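Wakivmont Round Side Table with Raised Rim

Bresero Home – Bedroom and Guest Room – Side Tables

Item 40-W, light oak-grain top, in stock

I'm going to admit up front that this is the piece I talk about most in the shop, and I've probably talked a few people into it who only came in for a lamp. The Wakivmont is a small round side table with a light oak-grain top, light wooden legs, a lower shelf, and a raised rim that runs around the edge. It's a quiet little table and it gets along with pretty much any bed I've put it beside.

The rim is what sold me. I used to have a flat-topped nightstand at home and I was forever fishing my pen out from behind it (and once my reading glasses, which I then stepped on). With the Wakivmont, I can reach over half asleep, bump whatever's there, and it usually stays up on the table where I left it. The rim is low enough that I can still slide a book off the side without lifting it much.

Then there's the round shape, which I was a bit doubtful about at first. You'd think a square table would make better use of a corner, and on paper it does. But I have a narrow gap between the bed and the wall, and I walk past it every night in the dark, and I don't have bruises on my hip anymore! You lose a little space right in the corner. I use it for cords.

What fits on top

We get asked this constantly, so I'll tell you how people use theirs. A lot of our orders go to guest rooms and small inns, where the table has to hold a room phone plus one or two other things. A regular corded desk phone sits fine toward one side and leaves space for something small next to it. If your phone has a long coiled cord, let it hang over the outside edge – it stays out of the way better than piling it up behind the handset.

At home, mine has a small lamp, a glass of water, and whatever I'm reading. I wouldn't try a big lamp with a wide base. You can do it, but then the lamp is all you've got.

The lower shelf

I like this more than I expected to. It's where I put my mug once I've finished my tea, and where the tissue box went when I got tired of looking at it. Paperbacks lie flat on it. Tall things are better off on top, and if you want a basket down there, measure first and pick a shallow one.

Putting it together

You'll find 6 bolts and 2 felt pads for the shelf in a little bag taped under the top. Leave all the bolts a bit loose until the legs and shelf are lined up, then go around and tighten them. I did it backwards the first time and had to start over, with some language.

Care

A damp cloth and then a dry one. Wipe along the inside of the rim too, dust loves it in there. Please don't use the abrasive side of a sponge. If you put hot mugs on it, use a coaster.
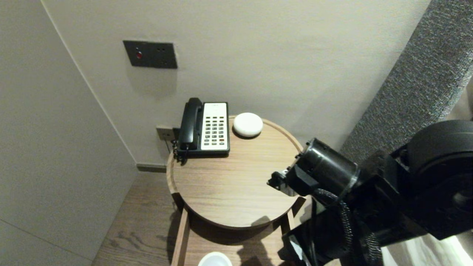
The round side table in a bedroom corner, set up with a corded phone.

If you're placing yours near a wall jack or a socket, leave a little gap behind the table so the plugs aren't squashed.

Goes well with

The Raudsepp bench, if you want something at the foot of the bed in a similar light tone. The Valtport wall lamp is the other one I'd look at, mostly for people who want the whole tabletop free.

Ordering

We ship in one flat box. Orders over $100 ship free, and the table on its own gets you there. The July batch sold out quicker than I'd planned for, and the next one arrives August 25, 2026, so if the page shows a waiting list by the time you read this, put your name down and I'll email you when they land. Returns are fine within 40 days as long as you still have the box.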